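8 July 2022

I've signed up for the suturing evening class again. The first time was in February, when I went along because my sister had a spare place, and I didn't expect to like it. I work in accounts at Govach and have no medical training at all. It was open to anyone who paid, and most of the others were vet nurses or students.

Kanini Sang teaches it. She spends the first hour on how to hold the needle holder and won't let you near a pad until you can open and close it without looking. I found that dull at the time. By week three I was glad of it, as my hands had stopped shaking and I could think about spacing instead.

The practice pads are soft and pale, with a long cut across them, and for the later weeks there is red fluid as well. I was more bothered by that than I'd thought I would be.
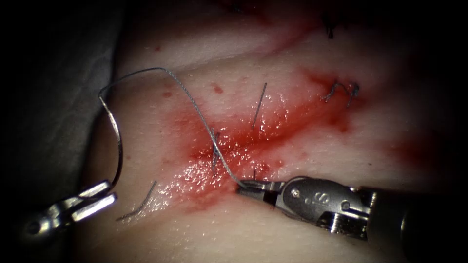

## What I'm practising at home

Simple interrupted stitches, mostly. I do around 2 rows a night at the kitchen table with a cheap kit and the radio on. My knots still slip if I rush the second throw, and my left hand is lazy – it always has been, even with knitting.

The new term has mattress sutures in it. I've read the handout twice and the vertical one still makes no sense to me on paper. Kanini says to leave it alone until she's shown us, so I've put the handout back in the drawer.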